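Kekgate Tool Support
Service log: Trallik cordless stapler, driver blade not returning
Reading time: 2 min

Status: Resolved
Logged by: Afaf Mahasneh, Kanaan service desk
Product: Trallik cordless stapler, supplied with Grillus battery pack

Reported fault

The customer states that the stapler fires once and then locks. The trigger does not respond until the battery is removed and refitted. The tool has been used for roofing felt and house wrap since February. The counter showed 2,369 cycles when the tool was received at the desk.

Initial checks

The battery was charged fully and tested in a second tool, where it performed normally. The contacts were cleaned. The fault remained. The magazine was emptied and the nose was opened. One bent staple was removed from the feed channel. The tool then fired twice before locking again.

Inspection of the blade and return spring

The battery was removed before the housing was opened. The driver blade was straight and its tip was not chipped. The return spring had lost tension and measured below the service limit. Old grease had hardened along the guide rail, and dust from the felt had collected in it.

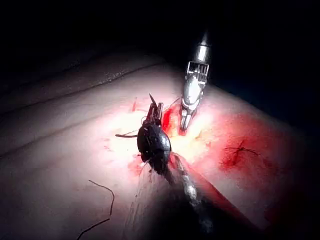 Work carried out

1. The guide rail was cleaned with a dry cloth and then with the approved solvent.
2. The return spring was replaced with part 394.
3. Fresh grease was applied to the rail in a thin film. The blade tip was left free of grease.
4. The housing screws were tightened in the order given in the service manual.

Test results

The tool was loaded and fired 300 times into softwood without a fault. A second run was made on Wednesday with the customer's own staples. Two staples jammed, and both were found to be longer than the magazine allows. The customer has been informed by telephone and will use the correct length.

Advice to the customer

Please clean the guide rail every 500 cycles when working with felt or wrap. Remove the battery before opening the nose. Do not use spray oil inside the housing. If the tool locks again, please reply to this ticket and include the counter reading.

Shares: 4 | Comments: 0

Contact the service desk | © Kekgate Tool Support | Back to top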